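Speaker notes — "The lid goes with the box"
Rakiya Bashir, Drumley Repair and Reuse evening
October 26, 2021

Slide 1. Title

Wait until people have their tea. Say good evening and say my name slowly. The talk is 20 minutes and questions can come at any time.

Start with the shelf story. When I moved to Drumley I had one kitchen cupboard for food containers, and each time I opened it something fell on my foot. It was always a lid. I wanted to know why I own so many lids which fit nothing, and this is how the talk began.

Slide 2. What people told us

In April we put a paper form on the table at the Jevside market. The question was simple: do you have at home a lid without its box, or a box without its lid? We got 894 forms back. On 689 of them the answer was yes. Let this number stay on the screen a moment.

Many people wrote a comment also. My favorite is "I keep it in case the box comes home." Read it aloud, pause for the laugh.

Slide 3. Where do the boxes go

Lunch at work. Soup for the neighbor. Paint, screws, the dog's medicine. The box has a job outside the kitchen and the lid stays behind. With round containers it is worse, and I will come to this.

Ask the room: who has lent a box this month? And who got it back with the correct lid? (Hands up, do not count them, only smile.)

Slide 4. Square and round

Square lids are easy to judge with the eye. You hold the lid over the box and the corners tell you. Round lids are difficult. Two round lids can differ by only 2 millimeters, and in the hand they feel the same. One closes and the other one jumps off when you press the opposite side.

Show the Koller tub and the Proron tub from my bag. Put the wrong lid on each. Pass them around the first row so people can try. Do not speak while they try, it is hard for them to listen.

Slide 5. Matching by the rim

My method, step by step.

Turn the box upside down on top of the lid, on a flat table. For most tubs the mouth of the box should sit inside the lip and not move from side to side.

If it moves, the lid is too big. If it sits on top of the lip, the lid is too small. Write the width under the box with a marker, and the same on the inner side of the lid. I write it in millimeters, but inches are also fine if you always use the same.

Mention: the mark comes off after many washes. I write mine again in winter.

Slide 6. Rings and lip

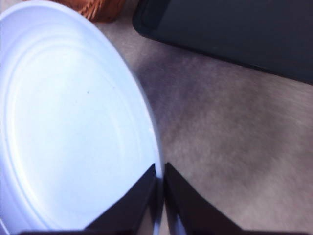

Why do lids lose their grip?

Mostly heat and bad storing. A plastic lid that is often washed very hot, or that stands bent between heavy things, slowly changes its shape, and the lip does not hold the rim so well anymore.

Talk about the raised rings. I understand them as stiffening: a flat thin disk bends easily, and rings help it to stay flat. Draw it on the flip chart, first the flat line, then the line with small waves. Food likes to stay beside a ring, so an old toothbrush is good for cleaning — not a knife, because a knife makes scratches and the scratches keep smell.

Slide 7. Storing

Lids together, standing up, in order of width. I use a dish rack from the secondhand shop, it cost me 400 in the old money of my mother's kitchen, as she would say (skip this joke if the room is quiet).

Boxes inside each other, open side up. Never store a box closed when it is still a little damp.

If you have a small cupboard, keep the lid under the stack of its own boxes. It takes less space than you think.

Slide 8. Lids without a box

Ideas from the forms: under a flowerpot, for sorting buttons, as a spoon rest, to mix a little paint. I like the flowerpot best, because the lip holds the water.

Please do not put a lid in the microwave only because it is lying there. Look first for a mark on the plastic, and if there is none, use a plate.

Slide 9. The exchange table

Point to the table at the back. The rule is that you bring your lonely lids and boxes clean, you try, you take what fits. What is left we keep for the next evening in Jevside.

Ask for questions. If somebody asks about glass boxes: same method, but the seal in the lid must come out for washing, and it has to go back with the same side up.

Remember to collect the Koller tub from the first row.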